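Task Operators (hand-held grippers), Skirkeo site
Employer: Gravton
Reports to: Omid Shokri, site lead
Hours: full time or part time, days only
Contract: fixed term to the end of July, with possible extension

Gravton packs and prepares small goods for shops: jewellery, hair accessories, key rings, sample sets. At Skirkeo we have two packing halls and a smaller room where we teach the Ultitz arms to do part of the handling. The arms learn from people who do the same job by hand with a pair of grippers. We are looking for 2 more people to join that room.

You do not need a technical background. Most of the present team came from the packing benches, and the people who do well tend to be steady with their hands and able to repeat a task without hurrying it. If you have worked in packing, sewing, assembly, shop display, catering or care, please apply.

What the work is

You sit or stand at a table with a gripper in each hand and carry out short tasks from a task sheet. Typical ones are hanging an item on a display stand, taking it off again, putting it in a tray, closing a box lid or turning a card to face the front. The grippers record how you move. Each go at a task is called a take. You start and stop the takes yourself and mark any that went wrong. A bad take is not held against you, but it does have to be marked.

Between sets you reset the table, swap the props and fill in the log. There is some lifting of prop boxes, none of them heavy. The grippers are cabled, so you will need to get used to working with a lead running back past each wrist.

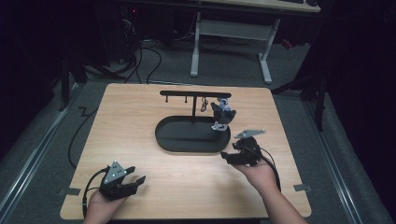 SKIRKEO, 8 February 2025

Staff at both halls have asked what the arms will mean for their jobs, and applicants ask as well, so the position is set out in this notice.

The first Ultitz arms are planned for the display line in July. They will take over hanging and tray loading for the simpler items. Picking, checking, repairs and anything fragile or tangled stay with people. The display line will need fewer packers on each shift than it does now. Those packers have been offered places in checking, in returns or in the gripper room, at their present grade. No one on a permanent contract will be made redundant because of the arms before the end of the agreement signed with the staff side. What happens after that has not been settled, and we will not promise more than has been agreed.

The gripper room is also a change for the people in it. The pace is slower than on the line and there is no hourly target for items. Against that, the work is repetitive, it needs close attention, and it can be hard on the thumbs and forearms. We rotate tasks through the day and you take a break away from the table after every set. Please tell us early if anything aches. The gripper room is quieter than the halls, and some people like that more than others.

What is recorded

The recordings cover the grippers, the table and your hands and forearms. They are used to train the arms at Gravton sites. They are not used for appraisal, timekeeping or discipline. Please take off rings, watches and bracelets before you start, and keep phones and papers with names on them away from the table. You will be given the full recording notice to read before you sign anything.

Pay and conditions

Starting pay is 2000 a month before tax for full-time hours, with part-time hours paid in proportion. There is a single payment of 600 on completing the contract. Training is paid from the first morning. Existing Gravton staff who move across keep their grade, length of service and holiday.

What we ask for

Good use of both hands, with or without glasses
Enough written English to follow a task sheet and keep a log
Willingness to do the same task many times with care
Being on time, as tables are shared between shifts

Left-handed applicants are welcome. The grippers are used in pairs and we would like a better mix than we have at present.

How to apply

Write a short letter saying what work you have done with your hands and which hours suit you. A CV is useful but not required. Leave it at the Skirkeo gatehouse marked for Omid Shokri, or send it through the Heydari staffing desk if you are already registered with them. Shortlisted applicants will be invited for a paid trial session at the table, followed by a talk with Omid and one of the operators. Let us know beforehand if you need a different chair or table height.

Internal applicants should tell their shift lead before applying. The shift lead cannot refuse the application.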